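# Secondhand Kitchenware: Questions We Keep Getting

Last updated 9/1/20

I have run the buying desk at the Gatbridge resale shop for long enough to distrust most of what gets said about used kitchen goods, including some of what I used to say myself. These are the questions that come in by email and over the counter.
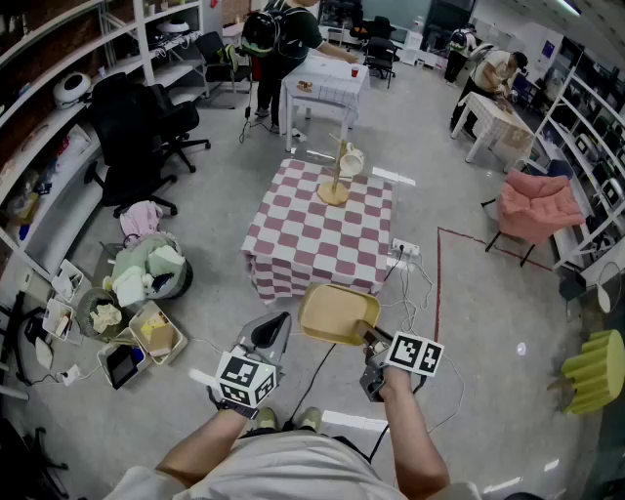 A word on who is answering. I'm Souad Soliman. Where I don't know something I have tried to say so, and where Tanvir Mollah (he does our testing and repairs) disagrees with me, I've put his view in too. We sell this stuff for a living, so read everything with that in mind.

## Buying

### Is secondhand always cheaper?

No. I see people pay more for a used stockpot than the same pot costs new on sale two streets over. "Vintage" on a price tag adds money and tells you nothing about the pot. Look up the new price before you buy, and do it standing in the shop if you have to. We won't be offended. If a shop is offended, leave.

### Were things really made better in the old days?

Some were. You are looking at the survivors, though. The flimsy pans of forty years ago went to the dump thirty-nine years ago, and what's left on the shelf is the good end of the range. I have handled plenty of old can openers that were junk when they were made and are junk now.

Tanvir thinks older hand mixers are better because he can open them with a screwdriver. I grant him that one. Being easy to fix is worth something if you, or somebody you know, will do the fixing.

### How do I spot a mug or plate with a crack I can't see?

Hang it loosely from a finger and tap the rim with a knuckle. A sound piece usually rings and a cracked one usually gives a dull clack. Thick stoneware sounds dull even when it's fine, so the test isn't much use there. Hold the piece up to a strong light as well and turn it slowly.

Crazing (the fine web of lines in the glaze) is a different matter. Sellers call it "character." I call it a reason to put the piece on a shelf and drink from something else.

### Is old glaze or paint safe to eat off?

I can't tell by looking, and I don't believe anyone who claims to. Lead was used in a lot of older glazes and decorations. Home swab kits give wrong answers often enough that I wouldn't bet a child's cereal bowl on one. If you don't know where a brightly colored old dish came from, use it for keys.

### Are wooden items a bad idea?

Wood is fine if it's solid and doesn't smell. Smell it. I mean put your nose right on it. Rancid oil goes deep and I have never fully gotten it out, in spite of the lemon-and-salt method that everyone swears by. Lemon and salt gets you a board that smells of lemon for a day.

Check these before you pay:

- glued joints, by trying to twist them gently
- the underside, for black spots
- small round holes with fresh dust beneath them
- handles that turn when they shouldn't

A surface scratch or a water ring is nothing. Sand it, oil it with food-grade mineral oil, and wait a day.

### What about nonstick?

We don't sell used nonstick pans and I wouldn't buy one. The coating wears, you can't know how hard the last owner ran it, and a new cheap one costs less than lunch for two.

### Does cast iron deserve its reputation?

Half of it. A rusty skillet can nearly always be saved and a cracked one can't. Set it on a flat counter and press around the edge. If it rocks, it's warped, and it will annoy you on a glass-top stove for as long as you own it. The talk about never letting soap touch it is overdone. I wash mine with dish soap and dry it right away.

## Electrical goods

### You sell tested appliances. What does "tested" mean?

Good question to ask any shop, because the word has no fixed meaning in this trade. With us, Tanvir checks the plug and cord, opens the casing where it can be opened, runs the appliance through its normal job, and leaves it running long enough to get to full heat if it's a heating appliance. It doesn't mean it will last. We give 180 days on anything that plugs in, and I'd be suspicious of a used-goods shop that gives a lifetime warranty. Whose lifetime?

### Can I trust the tag if it says "works great"?

Ask them to plug it in. "Works great" can mean the light came on.

### Should I replace an old cord myself?

If you have to ask, no. Take it to a repair person, and get the price first. It may come to more than the toaster.

### Are the Sakik and Pruson mixers worth hunting for?

People drive a long way for them and I don't quite see why. The Sakik is heavy and steady and its bowl is a pain to replace. The Pruson is lighter, louder, and easier to find parts for. Either one will make bread. If someone wants collector money, I'd walk away, but then I don't collect mixers. Thabiso Venter, who buys for the Kekana store, thinks I'm wrong about the Sakik and will tell you so at length.

## Cleaning and care

### Does vinegar clean everything?

It takes off limescale. It does very little to grease, it will dull some stone, and it isn't kind to rubber seals. I don't know how it got its reputation as a cure-all. Dish soap and hot water do most of the work in our back room, with baking soda paste for tea stains inside mugs. Never mix vinegar with bleach.

### Can I run old china through the dishwasher?

You can, once or twice, before the gold goes. Anything with a metallic rim or hand-painted work should be washed in the sink. If the seller says "dishwasher safe" and there's no mark on the bottom, that's an opinion.

### How should I store mugs, hanging or stacked?

Hanging is fine for ordinary mugs. I wouldn't hang anything with a repaired handle, however good the glue. Stacking two high does no harm, and stacking four high in a crowded cupboard is how we end up with so many saucers and no cups.

### Do I need to sterilize things?

Wash them well. The sterilizing sprays sold for thrift finds are, as far as I can see, a way to sell you a spray.

## Selling and donating

### How do you decide what to pay?

We look at what the same kind of piece sold for in the shop, cut that down for rent and wages and for the share that will sit unsold, and offer what's left. It's less than people hope. The prices you see in online listings are what sellers are asking, and I could ask a thousand dollars for my left shoe.

Last April we took in 1559 pieces and turned down 905. Most of the refusals were chipped, or plastic, or the fifth bread maker of the week.

### Somebody offered me much more than you did.

Take it, once the money is in your hand.

### Is my set worth more if it's complete?

Sometimes, and less than it used to be. Fewer buyers want twelve of anything. A complete set in its box still does well, while a set missing 3 dinner plates gets priced piece by piece. Don't throw out the strays, as people come in looking for one particular gravy boat.

### Will you come to the house?

For a full kitchen, yes. Write to Zinhle Mkhize at the front desk with a few clear photos taken in daylight. Please include the bottoms of things, where the marks are. We don't do estate valuations for insurance and I'd be wary of any shop that offers one for free and then offers to buy the lot.

### Isn't donating always the greener choice?

It's greener if somebody uses the thing. A box of scratched nonstick dropped at a charity door goes to the dump with an extra truck ride along the way. Ask first, and believe them when they say no.

## Returns

### Can I bring something back if I just don't like it?

Within two weeks, with the receipt, for store credit. Electrical goods that fail in the warranty period get a repair or your money back, and you pick. Knives are final sale. Boglárka Virág handles returns in the mornings, and she does read the receipt.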